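Purarell 사무용 데스크톱 정비 기록 말뭉치
데이터 카드 및 이용 안내

개요
본 자료는 Sternmont 정비소에서 작성한 사무용 데스크톱 컴퓨터의 점검 및 부품 교체 기록을 정리한 한국어 텍스트 말뭉치이다. 정비 기록의 용어 통일, 고장 유형 분류, 부품 재사용 실태 연구에 쓸 수 있도록 편성하였다. 수록 기록은 모두 706건이며, 한 건은 본체 한 대의 접수부터 출고 또는 폐기 판정까지를 포함한다.

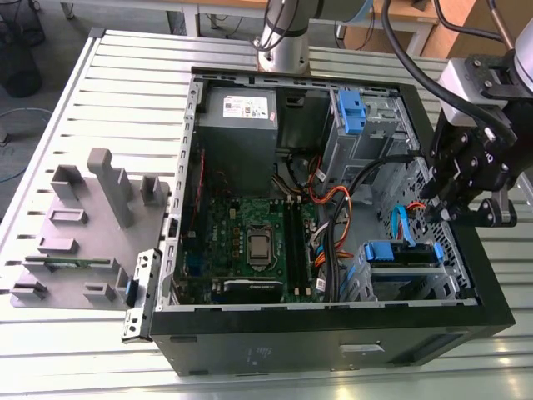

덮개를 연 데스크톱 본체
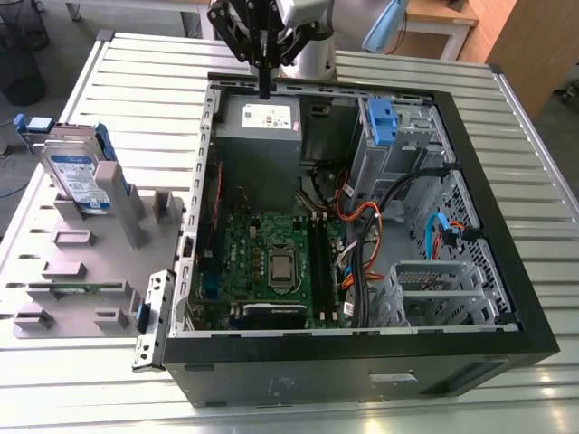
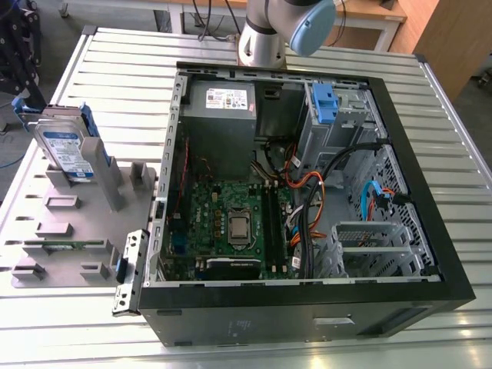
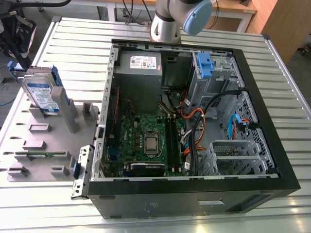

Luminița Ursu는 초판을 검토한 뒤, 증상란과 조치란이 한 문장에 섞여 있는 기록이 많아 그대로는 고장 원인 분류에 쓰기 어렵다는 의견을 보내왔다. 특히 "전원 불량으로 교체"라는 문구만으로는 전원공급장치를 바꾼 것인지 전원 단추의 배선을 바꾼 것인지 알 수 없다고 지적하였다. 이 의견에 따라 현행판에서는 두 난을 분리하고, 원문에서 교체 부품을 특정할 수 없는 경우 부품 항목을 "미상"으로 두었다.

수집 경위
원기록은 정비 담당자가 접수대장에 수기로 적은 것과 Lilell 접수 프로그램에 직접 입력한 것으로 나뉜다. 수기 기록은 Abelardo Bermúdez가 전사하였고, Vasilică Sandu가 원본과 대조하였다. 판독이 갈린 글자는 대괄호 안에 물음표를 넣어 표시하였다. 접수 프로그램 기록은 내보낸 상태를 그대로 따르되 줄바꿈과 중복 공백만 정리하였다.

파일 구성
records.tsv: 본문. 탭 구분, UTF-8, 첫 줄은 항목명
parts.tsv: 부품 명칭 대조표
codes.txt: 고장 유형 부호와 정의
changes.txt: 판별 변경 내역

항목 설명
id: 기록 번호. 접수 번호와 무관하게 새로 부여하였다.
source: 수기는 H, 프로그램 입력은 P로 표기한다.
symptom: 접수 당시 이용자가 말한 증상. 맞춤법은 고치지 않았다.
finding: 정비 담당자의 점검 소견.
action: 실시한 조치.
part: 교체하거나 떼어낸 부품. 여러 개일 때는 쌍반점으로 구분한다.
code: 고장 유형 부호. 모두 11종이며, 한 기록에 둘 이상 붙을 수 있다.
result: 출고, 보류, 부품 회수, 폐기의 4가지 값 가운데 하나.

부호 부여 원칙
부호는 finding 항목을 우선하여 부여한다. 증상과 소견이 어긋나면 소견을 따르고, 소견이 비어 있으면 N을 붙인다. 메모리 접촉 불량과 메모리 자체의 고장은 별개의 부호이다. 소켓을 청소한 뒤 같은 모듈로 정상 부팅되었다는 기재가 있으면 전자로, 다른 모듈로 바꾸었다는 기재가 있으면 후자로 본다. 하드디스크의 경우 불량 섹터, 인식 불가, 이상 소음을 구분하지 않고 D로 묶었다. 세부 구분이 필요한 이용자는 finding 원문을 참조하기 바란다.

부품 명칭
같은 부품이 기록자에 따라 다르게 적혀 있다. 전원공급장치는 "파워", "전원부", "PSU"로, 메인보드는 "보드", "주기판", "마더보드"로 나타난다. 본문에서는 원표기를 유지하고 대조표에서 대표 명칭을 연결하였다. "램"과 "메모리"는 같은 대표 명칭을 쓰지만, "메모리카드"는 별도로 처리하였으므로 부분 문자열 검색 시 주의가 필요하다.

개인정보 처리
이용자 성명, 연락처, 부서명은 삭제하였다. 본체 일련번호는 복원할 수 없는 임의 문자열로 대체하였다. 저장장치의 내용에 관한 서술, 예컨대 복구를 요청한 파일의 이름은 해당 부분만 삭제하고 "[삭제]"로 표시하였다. 식별 가능성이 있는 내용을 발견한 경우 기록 번호만 적어 관리 담당에게 알려 주기 바라며, 공개 게시판에 원문을 옮기지 않도록 한다.

알려진 한계
전체의 거의 14퍼센트는 result 값이 "보류"인 상태로 끝난다. 이후 처리 결과는 원기록에 남아 있지 않다.
5월 접수분에는 접수대장 양식 변경으로 증상란이 비어 있는 기록이 있다.
노트북과 서버는 포함하지 않는다.
교체 부품의 가격과 작업 시간은 원기록의 기재 방식이 일정하지 않아 제외하였다.
본 자료는 한 정비소의 기록이므로 특정 제조사 제품의 고장률을 추정하는 근거로 사용할 수 없다.

이용 조건
연구 및 교육 목적의 이용과 수정본의 배포를 허용한다. 수정본을 배포할 때에는 변경한 항목을 changes.txt에 추가하고, 기록 번호는 바꾸지 않아야 한다. 일련번호 대체 문자열의 원값을 추정하려는 시도는 금한다.

인용 표기
Abelardo Bermúdez, Vasilică Sandu, Ovidiu Zamfir. Purarell 사무용 데스크톱 정비 기록 말뭉치. Mocanu 자료실.

관리 및 문의
관리 담당: Ovidiu Zamfir
부호 체계 관련 문의: Siu-ming Chu
오류 신고에는 파일명, 기록 번호, 해당 항목명을 함께 적는다. 접수된 수정 사항은 다음 판에 일괄 반영한다.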